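Horum baby points: what changes in October

Horum, the store-brand line sold at Vosville supermarkets, has changed the way points work on its formula, wipes and baby food. The new rules apply to purchases made from the start of October. Points already in an account keep their old value until they are spent.

Under the old plan each pack carried a printed code, entered by hand on the website. Codes are being dropped. Points now post when the loyalty card is scanned at checkout, normally overnight. Packs bought elsewhere, including through Grenach pharmacies, still carry codes for now, and these can be entered until the printed date on the flap.

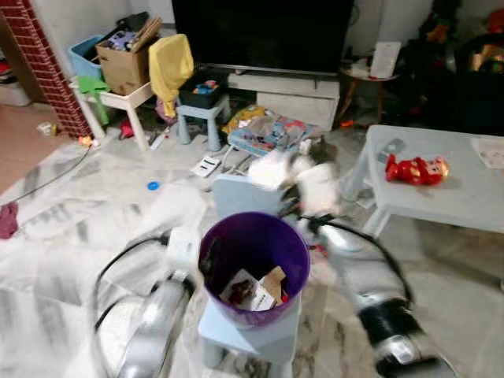
The earning rate depends on the product. A large tub of formula earns 116 points. A case of wipes earns 60. Single jars of baby food no longer earn anything, although multipacks do. Coupons can be used on the same purchase, but a pack bought at clearance price earns no points.

The lowest reward starts at 500 points and takes the form of a store voucher. It prints at the register and can be used on any baby item except formula. At 2000 points the member can choose between a larger voucher and a credit toward a Merrick car seat or high chair. The Merrick credit must be used in a single order and does not cover delivery.

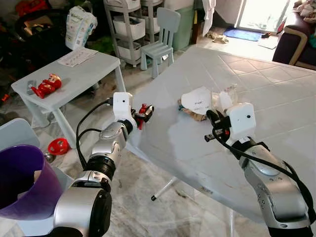
Two limits are worth checking before a large shop. An account can hold only one unused voucher at a time, and a second will not be issued until the first is spent or expires. Returned items also have their points taken back, which can leave an account below zero if the voucher has already been used.

Households with two cards can merge them at the service desk. Bring both cards and the email address on the main account. The merge cannot be undone, and codes entered on the second account in the past day may need to be entered again.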